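Reference > Household > Tableware > Plates > Rimmed plate

Search articles Go Advanced search

Rimmed plate

A rimmed plate is a flat or shallow piece of tableware whose edge is raised above the eating surface. The rim keeps liquids and loose food on the plate, stiffens the piece against warping, and gives the hand a place to grip. Most rimmed plates are round. Square and oval forms exist but stack less evenly and take up more room in a cupboard.

Terms

The flat central area is called the well. The sloped or upright part around it is the wall, and the outermost edge is the lip. In some patterns the wall spreads outward into a broad band, usually called the shoulder. A plate with a wall but no shoulder is known in the trade as a coupe. The underside carries a foot, a low ring that lifts the well off the table – cheaper molded plates often have a flat base instead.

Materials

Rimmed plates are made in earthenware, stoneware, porcelain, glass, enameled steel, melamine and other plastics. Fired clay pieces shrink in the kiln, and the rim is where uneven shrinkage shows first. Molded plastic plates hold their shape better but scratch sooner under a knife. Enameled steel is light and does not shatter, although the coating can chip at the lip.

Color

White remained the usual color for everyday plates long after tinted glazes became cheap. Pale solid colors such as lavender, mint and butter yellow are sold mainly in mixed sets. The Tranby pottery listed a lavender plate as pattern 198 and kept it in its catalog after the matching cups had been dropped. Pattern 802, from the same works, had the same shape in gray.
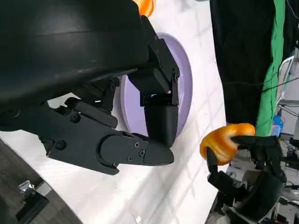
Color also affects how a plate is seen on the table. A pale plate on a white surface is set off mostly by its rim and by the shadow under it, and table setters who work with light tops tend to choose a tinted plate or put a mat beneath a white one. On dark wood the difference is small.

Sizes and stacking

Makers do not share a single standard. A dinner plate from Honon will not always nest with one from Gendix, even when both are sold under the same nominal size, as the slope of the wall differs. Steep walls give a tall stack with little sideways movement. Shallow walls give a low stack that slides more easily. Plates with a foot ring should be stacked with 2 sheets of soft paper between pieces when stored for long periods, as the unglazed ring can mark the well below.

Care

Food residue collects where the well meets the wall. A soft brush reaches this angle better than a flat sponge. Gray knife marks on glazed plates are metal left by the blade and can usually be removed with a mild cleaning paste. Melamine plates should not be heated in a microwave oven.

Collections

The Tarar tableware collection holds 1,882 plates, sorted by rim profile. Coupe shapes are shelved separately.

See also: Charger; Saucer; Soup plate; Trencher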